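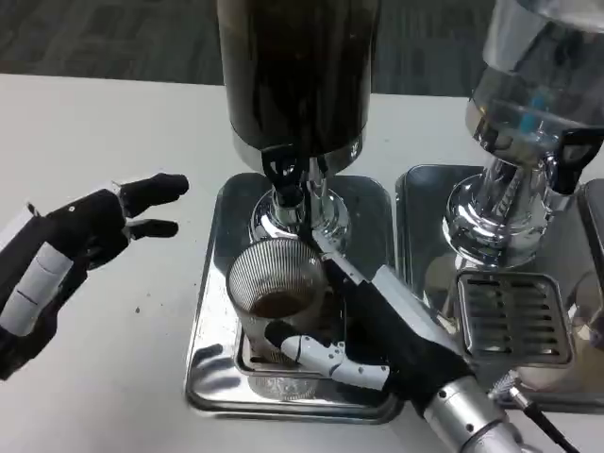
Skusuvum Users List
Home | Archives | Threads | Subscribe | Help

Search this archive
Go

Re: [skusuvum-users] Who owns the business glossary after the merge?

15 February 2018

> We finished merging the two warehouses last month and I'm now left with
> two business glossaries. One came from finance, one from operations.
> There are about the same number of terms in each and a lot of them
> overlap, but the definitions don't match. "Active customer" is the worst
> one. Finance says any account billed in the last quarter. Operations says
> any account with an open order.
>
> My director wants a single glossary loaded into Skusuvum before the end
> of March. Is there a recommended way to merge these? And who should
> approve the result? Right now the answer seems to be me, and I'm a
> database administrator. I don't think I should be deciding what a
> customer is.

You're right that you shouldn't be deciding it. We went through the same thing when Berisha was folded into the parent company, and the first attempt failed mostly on that point. The data team wrote one definition for every term, loaded them, and sent out a notice. Finance kept using their own spreadsheet. Six months later we had three glossaries.

What we did the second time:

Export both glossaries to a flat file with four columns: term, definition, source department, and the reports that use it. The last column takes the most work. We pulled it from the lineage tables, which covered most of the reports, and filled in the remainder by asking. If a term isn't used in any report, put it in a separate file and leave it alone for now. We started with roughly 400 terms and 200 of them went into that file. No one has asked for any of them back.

Then sort what's left into terms where both departments agree, terms where only one department has a definition, and terms in conflict. The first two groups can be loaded as they are. For us the conflict group came to 60 terms. That's a manageable number of things to argue about.

For the conflict group, don't start by trying to get to one definition. Ask each department what decision they make with the number. In most cases they were measuring two different things and had used the same word for both. Your "active customer" sounds like one of these. We ended up with "billed customer" and "customer with open order," and retired the plain term. The reports had to be relabeled, but the queries behind them didn't change.

After that pass we had 17 terms where the two sides really did mean the same thing and disagreed on how to calculate it. Those went to the department heads with a one-page note for each: both definitions, the difference in last quarter's figure under each one, and the reports affected. Show the difference as a figure. We had been asking for decisions for weeks and got them within a few days once people saw what was at stake, or saw that there was hardly any difference at all.

On approval, each term in our glossary has a named owner in the business and a technical contact on the data side. The owner approves the definition. The technical contact confirms that the query does what the definition says. Neither can publish alone. Skusuvum supports this through the two-step workflow, but it's off by default and you have to turn it on before you import. If you import first, every term comes in as already approved under the account that ran the import, and you would be listed as the approver for all of it. We had to back that out by hand.

A few smaller points:

The import matches on term name and is case sensitive. "Net Revenue" and "Net revenue" will load as two terms. Clean that up in the flat file.

Keep the retired terms in the system with a status of retired and a pointer to the replacement. People search for the old word for a long time.

If you also run Nistum for reporting, its tooltips read from the glossary cache and the cache refreshes overnight. Don't announce changes the same day you publish them. We did, and got a string of tickets saying the new definitions were missing.

Synonyms are stored per term and are not checked against other terms. You can end up with a synonym on one term that is the name of another. There's a query for this in the Jesine scripts folder on the shared drive linked from the list's help page. Run it before and after the import.

As for the deadline, I would tell your director that the agreed and single-source terms can be loaded by the end of March, and the conflict group will follow as the owners sign off. Mark the open ones as "under review" and show both definitions with the department next to each. Some of ours stayed that way into the summer and it caused no trouble. Readers could see which version a report used.

I can send the column layout for the flat file and the template for the one-page note if you want them. Reply off list, as attachments get stripped here.

Data governance lead, Berisha

_______________________________________________
skusuvum-users mailing list
To unsubscribe, send a blank message with "unsubscribe" in the subject line.

Previous message | Next message | Sort by thread

Contact the list owner | Copyright 2018 Skusuvum Users List | Back to top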